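## 4. The Working Surface and What Gets Put on It

### 4.1 Why tables

The literature on domestic order has been generous to cupboards. There are studies of pantry depth, of drawer dividers, of the emotional life of the linen closet. The table, meanwhile, has been treated as a kind of pause between storage and use, a place where objects wait. Our household diaries suggest that a good many of them wait there for most of their lives. Of the 1,444 diary entries we collected in Penmont, 848 mention a cup, mug, or glass standing somewhere other than where its owner believed it lived, and the most common somewhere was a table.

We use "cup" in what follows for any open drinking vessel that a participant called a cup. This sounds like a dodge and is one. An early coding scheme distinguished seven types by handle, wall, and foot, and the two coders agreed with each other so rarely that we suspected a feud. The single category restored the peace.

### 4.2 Surface color and the visible cup

Participants noticed cups on dark coverings sooner than cups on bare pale tabletops, and they said so in the diaries, often crossly. A mat seems to work as a stage. People buy one to protect the table and then find that everything set on it looks as if it has been put on display. One household in the Poojary building went through three mats in a spring before settling on a patterned one, which hid crumbs, a set of keys, and on one occasion most of a jigsaw puzzle.

Color contrast matters here more than size. A pastel cup on a brown mat is about as discreet as a duck in a library, whereas a brown mug on the same mat can sit through two meals without anybody claiming it. We had expected the noticed cup to be the cleared cup. The diaries do not support this. Noticing led to a remark, the remark led to a reply, and the cup generally stayed where it was while the adults discussed it. Clearing was better predicted by whether somebody was already walking toward the kitchen for another reason.

We also asked participants to record the covering itself: its color, how much of the table it took up, and whether they liked it. Large mats attracted more objects than small ones, as any large thing will, but they also attracted objects from elsewhere on the same table. Participants moved items from the uncovered part onto the mat and described this as tidying. We have no quarrel with the term, though it did give us some trouble in the analysis. 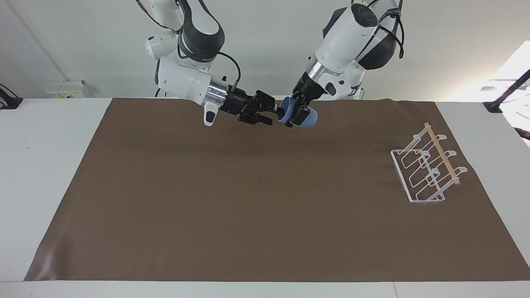 *Figure 3. Light blue cup held on its side above a brown mat on a white table.*

Orientation turned out to be the richer variable. A cup standing upright is read as in use, even if the drink in it is from the previous administration. A cup upside down is read as clean. A cup on its side has no settled meaning, and participants were unusually inventive in supplying one. It was "drying," it was "about to be washed," it was "the children's," it was, in one entry, "resting." The same household might give all four readings in a week, and apply them to the same cup.

This ambiguity has practical results. Sideways cups were left alone longer than cups in either of the other two positions, apparently on the theory that whoever had put them that way must have had a plan. We interviewed the people responsible where we could identify them. Very few had a plan. Several denied everything.

The rim deserves a word of its own. When participants picked up an upright cup they nearly always took it by the handle or around the wall. When the cup lay on its side, the open rim became the obvious place to grab, and people who would never dream of putting a thumb inside a standing cup did so without hesitation. Asked about this, they offered a rule: a cup lying down is not a drinking cup until it is stood up again. We heard versions of it in ten households, none of which had any known contact with the others.

### 4.3 Handing over

A cup passed from hand to hand makes up a small class of events but a talkative one. Our diary form, supplied by Dosus and designed with parcels in mind, had a box for "transferred" and a box for "received," and participants felt obliged to fill in both. The resulting record is better than we deserved. It shows that most handovers took place above the table, close to its surface, even when the two people involved were standing and could have managed perfectly well at chest height. The table appears to act as a safety net. If the cup is going to be dropped, people would like it to be dropped a short distance onto something soft, and a mat, whatever its other faults, is softer than a floor.

Handovers of a cup held sideways were rare, and confined to cups believed to be empty. Belief was not always well founded. The entries in question are brief, and two of them are stained.

We had planned to compare dropped cups by material, but participants in the Pomura group had switched almost entirely to plastic before the study began, on the advice of their own experience, and the comparison would have been with a shelf of survivors.

### 4.4 Limits of the diary method

Diaries are written by the person in the household who fills in diaries. That person is also, in our sample, usually the one who clears the table, and the entries have the tone one would expect. We received 780 free-text comments, and a fair share of them concern relatives. We coded only the portions that dealt with tableware.

Time of day is also unevenly covered. Breakfast is well documented, late evening barely at all, and the period between lunch and four in the afternoon seems to have been lived by people with no cups. We treat the gap as missing data.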